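Can a robot tidy the shop yet? A trial in Meltcombe says: partly

By Baptiste Fleury
9/28/20

A small trial of a robot arm for simple chores has ended its first stage in Meltcombe, and the people who ran it are careful with their words. The arm can do some of the work which a shop assistant or a person at home does many times a day. It cannot yet do this work at a speed that anybody would pay for.

The trial was organized by Vovness, a young company which writes software for robot arms, together with Dhillon, a family business that sells household goods. It started in May. The arm was asked to do 293 short tasks, all of them taken from a list that the staff at Dhillon wrote themselves. The list is not exciting to read. Take a small item and put it on a shelf. Move an item from one surface to another. Put things back where they were before a customer touched them.

These jobs look easy to us, and this is the reason they were chosen. A person picks up a small bottle without thinking about it. The arm has to find the thing, decide from which side to come, open its fingers to the right width and close them with enough force, but not too much. Small white items on a white surface were on the list from the first day, at the wish of the shop. 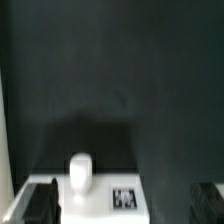

What the arm did well

According to the report which Vovness gave to its partners, the best results came with items that stand up straight and have a simple shape. The square printed markers were a big help. With a marker near the item, the software can calculate where the surface is and how far the arm must travel. Without one, the arm was slower and made more mistakes.

The staff at Dhillon do not want to put printed squares all over the shop, and this is a fair point. A home would have the same problem. Few people would accept black-and-white patterns on the kitchen counter only so that a machine can put away the salt. Vovness answers that the markers are for learning and testing, and that a later version should need fewer of them. The company did not give a date.

Light was another question. A shiny white surface under a strong lamp can be so bright that the camera loses the edge of it, and a dark wall behind makes the contrast even bigger. In the report there is a full chapter on this matter, with the advice to test in ordinary room light and also in bad light, because real rooms have both.

Where it still has trouble

The biggest weakness is time. A member of the shop staff needs two seconds to put a small item back in its place. The arm needed 34 seconds on average for the same job, and this does not include the tasks where it had to start again from the beginning.

Larger things are difficult in a different way. A big, smooth, pale box gives the software very little to hold on to, in both meanings of the word. The fingers may be too narrow for it, and the camera at the wrist is so near that it sees only one part of the box at a time. 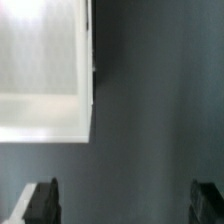

For such cases the report proposes a second camera, placed farther away, which would see the whole work area. This would add to the price, and the price is already a worry for a shop of this size. Dhillon says that it would not buy the system today, but that it wants to stay in the project.

There is also the question of who is watching. During the first stage a person from Vovness was always near the arm, ready to stop it. A machine that needs one person to look after it does not save the work of one person. The report says this openly, and I think it is to the credit of the company.

The second stage will be larger. Kolley, a maker of shelves and storage units, has joined the project and will supply the furniture for it. The plan is for 1,000 tasks, with more kinds of items and fewer markers — and with longer periods in which no person is allowed to help. Vovness will publish the list of tasks before the work begins, and shops in Meltcombe may send their own suggestions until then.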